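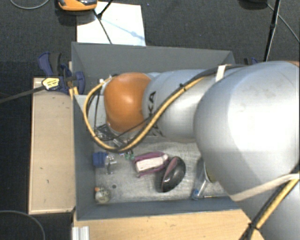 Gray bin, with the arm over it. Yellow cable runs along the arm and loops under the orange joint.

May 2023, Friday

Glue day again. Batch 11 of the casein adhesive is on the bench and already smells like a school cafeteria in a heat wave. Kendra says she can't smell it. Kendra has had a cold since Monday.

Same recipe as batch 10 except the lime went in after the borax, per Gordon's theory that we have been curdling it ourselves all this time. Gordon's last theory was the tap water, and we bought a still. The mix came up smooth, no lumps on the sieve, pot life 47 minutes before it went stringy. I'll grant him that much in pencil.

Glued up three pairs of maple and three of the Arkwood birch. Clamped, labeled, put on the middle shelf away from the radiator. Please do not move them to the top shelf "to make room." The top shelf is where batch 8 went, and batch 8 is now part of the top shelf. Best bond we've had, incidentally. Not recorded, as it can't be got into the tester.

Shear numbers for batch 9, pulled this morning: best sample let go at 3584 newtons, and it was the wood that failed. Worst sample came apart in my hand on the way to the tester. I have written both down. Ximeng wants to know what the average is and I have asked her to wait until I'm in a better mood.

The Brultov powder is nearly gone. Lise ordered more from Grewal, who sent a very nice letter and a sack of plaster. She is on the phone with them now. Until that's sorted we have enough for one small batch, two if we skimp on test pieces, and we know how skimping went.

Mold on the batch 7 offcuts, blue-green, mostly at the glue line. Florence thinks a little more borax would hold it off. I think a dry cupboard would hold it off, but the dry cupboard is full of Clarkbridge samples that have to be kept until September under an agreement none of us can find.

To do: unclamp the maple first, then the birch. Sharpen the good chisel. Find out who used the good chisel on the top shelf. Wash the blender before it sets, and buy Kendra her own blender, as promised.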